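Home Topics Following Sign in

Ludger Sperling
Sunday, March 29, 2020

My sister-in-law has been asked to join Liltanon as an "independent wellness partner." She sent me the income page and asked what I thought. I read it twice with a pencil, so you all get to hear about it too.

First thing on the page is a woman who "earned $3781 in June." Big photo, big smile. No word on which year, or whether that was her best month or her usual one.

Also no word on what "earned" means. Is that commission? Is it what her customers paid? Is it before or after she bought the stock? Those are very different numbers and the page uses one verb for all of them.

Starter kit is $456. The page calls it an investment. I've bought shoes that cost less and did more for my career.

To be fair, they will buy back unopened product. Then you scroll to the small gray print and find the shipping is on you and the kit itself doesn't count as product – it counts as "training materials."

I know a few people who sold door to door years ago and liked it. They had a territory, regulars, somebody who ordered the same hand cream every time. I don't think they were fools. I also don't think any of them could tell you what they cleared per hour.
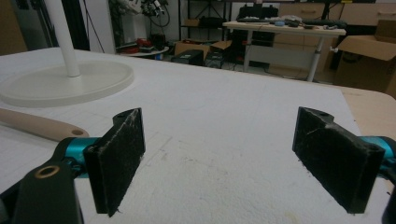
Till Buschmann replies that I'm being unfair, his aunt sold for Plokero for years and paid off her car with it, and you can't judge a whole line of work by one bad web page.

Fine, Till, and good for your aunt. How many people did she have signed up under her by the end? Because that's the part I keep getting stuck on. Was it the lotion that paid for the car, or the cousins?

The Liltanon plan has 6 levels. I tried to work out what you'd make at the first one if you only sold and never recruited. You can do it, but the bonus doesn't kick in, and you still have to place a minimum order every month to stay "active."

So there's a fee for having a job. It just comes with shampoo.

They do publish an income statement, which I'll give them credit for. In the Pristirdale region they list 846 active partners. The average is shown for "qualified leaders" only. How many of the 846 are qualified leaders? Not stated. I looked for a footnote and there's a little star with nothing attached to it.

If the average for everybody was good, I have to think they'd print the average for everybody.

Then there's the success story section. The Rinaldi sisters, who "left the office behind." One of them still lists the office on her public profile. Maybe she forgot to update it. People forget.

Anyway I told my sister-in-law to ask her recruiter three things: what did you spend last year, what did you take home after that, and how much of it came from people you signed up. In writing.

She asked. The recruiter sent back a voice message about mindset – almost 4 minutes of it.

She hasn't decided. The "special joining price" was supposed to run out Friday and has now been extended to the end of next week. I'd wait and see if it gets extended again.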